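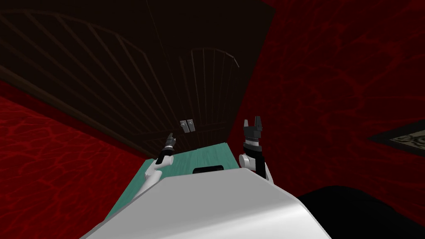

Last updated: Feb 7, 2020

Sharing a workshop with a two-armed robot mostly comes down to how you keep your benches, your cabinets and your notes. We refinish and repair cabinets at Vavden, and for the past year part of the handling work has gone to automation: opening doors, moving small parts, running a latch over and over to see how it wears. Before a job goes to the floor we try the reach in simulation. A dark door front like the one with the arched bars is a good case for it, with the two small grey latches side by side just above a teal-green top, one set slightly lower than the other. A person's hand corrects for that small difference without thinking. An arm has to be told. The tips below come from jobs of that sort.

Set the latch height before anything else

If you fit two latches to a cabinet, mark both from the same edge. Use the top edge of the counter, not the floor, as old floors are rarely level. Hold a steel rule on the edge, mark with a sharp pencil and check the second mark against the first with a square. We used to let small errors go. Now they show up in the simulation and Radka Golob has to enter each latch on its own, so the bench crew measures more carefully than it did.

If the latches are already on and uneven, leave them alone unless the customer asks. Write both heights on the job card.

Keep the counter in front of a door clear

Put screws, rags and glue pots on a side cart. A person will move a rag to get at a door. A programmed arm will follow the path it was given. We keep a strip 20 inches deep clear in front of any door being worked. It also helps the people, who knock over fewer cans.

For painted tops:

- Wipe with a barely damp cloth and a drop of dish soap.
- Dry right away with a second cloth.
- Stay away from scouring pads, even the soft white ones.
- Clean slots and recessed pulls with an old toothbrush, dry.

Dusting raised bars and arches

Trim that stands off a panel catches dust along the upper side of every bar. Use a natural bristle brush an inch wide and work from the top down. Follow the curve of an arch in one stroke if you can. On dark wood, finish with a dry cotton cloth wrapped around a flat stick. Skip spray polish. It builds up where the bars meet the panel and dries as a gray line that has to be picked out later.

This is still hand work for us. Živko Pavlović tried it with an arm in October and it took 40 minutes to do what he does with a brush in 4. He went back to the brush.

Gripper fingers need the same care as clamp jaws

Any jaw that closes on finished wood should be clean. Wipe both fingers on their inside faces at the start of the shift and again after lunch. Dried glue the size of a pinhead will leave a dent in pine. We use denatured alcohol on a rag for metal faces and plain soap and water for rubber ones. Check with your thumb, with the power off. Eyes miss a lot here.

Leave the fingers open when you shut down for the night. Unai Cuesta asked for this after he came in to find a scrap of veneer clamped hard and stuck.

Who does what now

Some notes for other small shops, as we get asked.

The latch test was the first job to go over. It used to be two people on stools for most of an afternoon – open, close, write it down. The last batch was 238 cycles on one door and it ran while everyone was doing something else. Vlasta Popescu used to do a lot of that testing. She now reads the results and decides which latches to send back, and she says the reading is harder on the eyes and easier on the wrists.

Pay did not change when the jobs did. Hours did not either, though start times moved so that someone who knows the stop button is always in the room.

What we would do over: tell people earlier. The finishers heard about the arms from a delivery driver. It made for a bad few weeks and could have been avoided with one meeting.

Small things that help

- Tape a line on the floor at the full reach of the arms and keep stools behind it.
- Put the job card on the wall side of the cart so it can be read from both benches.
- Tie back apron strings.
- Label each latch with painter's tape until the job is signed off. Pull the tape within a week or it leaves glue behind.
- Keep a paper log. Spyros Živković fills ours in with a carpenter's pencil and it has settled more arguments than the computer has.
- If a door sticks, plane it by hand and test it by hand. Send it to the arms after that – a sticking door will trip the force limit and stop the run.

Related tips

Freeing a swollen drawer
Touching up dark stain around hinges
Wotent paste wax: how thin is thin enough
Storing brushes between coats
Setting up a side cart for a narrow shop

Contact the Vavden workshop | Copyright 2020 Vavden | Back to top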